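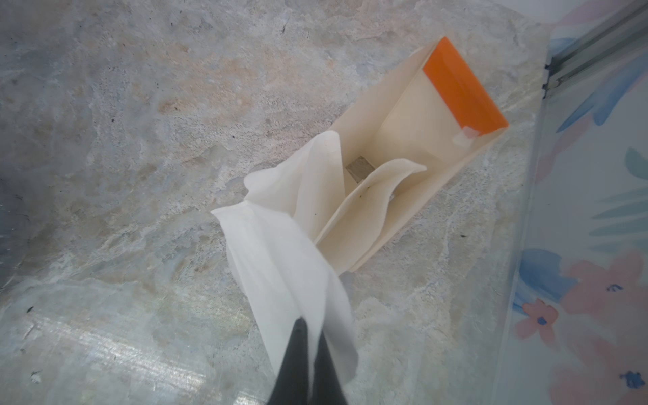

Evening all, and happy 24th December to those of you who are also sitting with a laptop on your knees while someone else does the cooking. I promised a few of you a proper write-up of what Cauã Macedo and I have been doing on Flundik, so settle in, this one runs on a bit.

The question is a small one and I've been chewing on it since May: when you teach a pair of arms by showing them a job, does it help to tell the policy which part of the job it's in? Or does it work that out by itself if you just give it enough demonstrations and leave it alone?

We had two camps in the lab. Cauã was in the "leave it alone" camp. I was in the "give the poor thing a hint" camp, and I'll admit I was rather loud about it over lunch.

So we picked things from an ordinary kitchen counter: tissue and light boxes, paper bags, pour-over coffee gear. Soft stuff and see-through stuff, mostly. Rigid blocks are lovely to work with, but I don't own any at home and I doubt you do either.

We recorded 200 demonstrations by teleoperation. Cauã drove most of them, because he has the patience of a heron and I tend to yank.

Then we trained 2 versions on exactly the same data. One gets the camera views and the joint positions and that's it. The other gets all of that plus a short phase label, something like "reach," "grip," "place," "let go." Same network, same training time, same everything else (I checked the config files so many times that I started reading them in my sleep).

The labels come from a little tool we call Trivum. It looks at when the fingers open and close and when the arms slow down, and it makes a first guess at where one phase ends and the next begins. Then a person goes through and fixes the bad guesses. It's a pleasant job with a cup of tea, for the first hour.

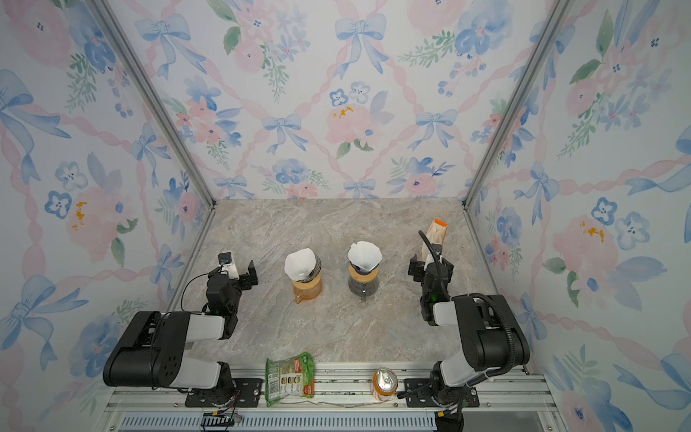
A word on coffee, which eats up more of our attention than anything else we do. Paper filters are so light and floppy that the grip barely registers in the motor readings, so the policy has to lean on what it sees. Glass is the other headache. A clear server looks like whatever happens to be behind it, and the depth estimates get very silly indeed.

The bags bring their own kind of trouble. They crease, they slump, and they look different every time you put them down. I used to smooth them out between trials until Cauã pointed out, very kindly, that I was making the test easier for my own side. Fair enough! I stopped.

Okay, the result. We ran 50 trials of each version on the full coffee setup, shuffled so that neither of us knew which one was running. The version with phase labels finished more often. I was very pleased for one entire afternoon.

Then we went through the failures together and the picture got a lot more interesting. Nearly all of the gain was in the handovers between phases, that moment when an arm has hold of something and has to decide it's time to move on. The plain version dithers there. It closes, opens a little, closes again, and by then the paper has wandered off.

In the middle of a phase I couldn't tell the two apart, and neither could Cauã. The reaching looked the same and so did the carrying. Whatever the labels are doing, they aren't making the arms any more graceful.
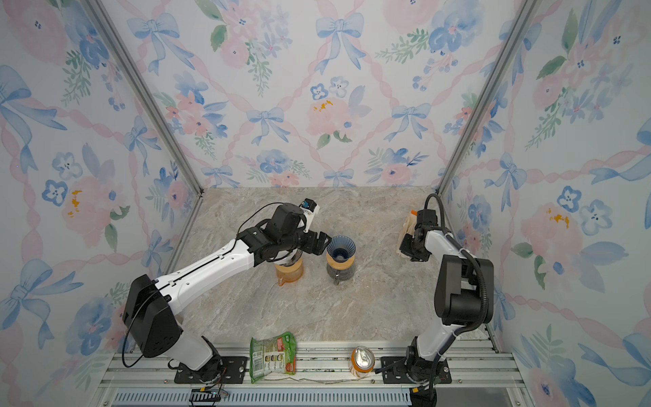
And the labels have a cost. When Trivum's guess is wrong at run time, the labeled version trusts it completely and will happily carry on to "place" with nothing in its fingers. The plain one is much better at noticing that it missed and having another go. I find that a little bit touching, even though it's my side that looks foolish.

So we're each half right, and lunch has gone back to being peaceful.

What we'd like to try next is dropping the label at random during training, so the policy learns to use it as advice and can ignore it when the cameras say otherwise. Bittencourt, our long-suffering training machine, is already chewing on the first run over the holiday. Please think kind thoughts about its fans.

A couple of you asked about the wallpaper. It's a pattern called Mellonness, I chose it, and I will hear no criticism. A busy background is a decent test for the vision side, and I have to look at it all day, so it may as well have roses on it.

If you've tried phase labels on cloth or paper, do write to me, especially if they made things worse. I'd love to compare failure notes. I'll put ours up once I've turned Cauã's handwriting into something other people can read, which may take me longer than the experiment did.

Right, I'm being called to peel potatoes. Warm wishes to you all, and I'll answer replies after dinner.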